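Karim Belkadi ran the smallest burger stand in Brostemwood, and he ran it strictly. Buns stayed in their box. Lettuce went down before anyone touched the patty.

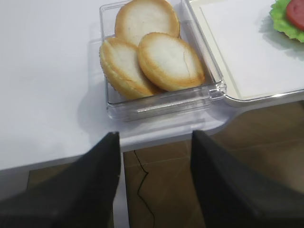
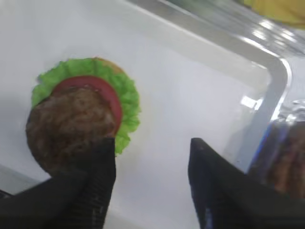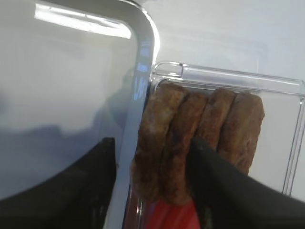 Buns, a burger in progress, and the sausages.

"I ordered 36 minutes ago," said Ynyr Gape.

"You ordered a sausage," said Karim. "Those are for display."

Ynyr looked over the menu again. The tomato was 745 dollars. He asked if it came with ketchup.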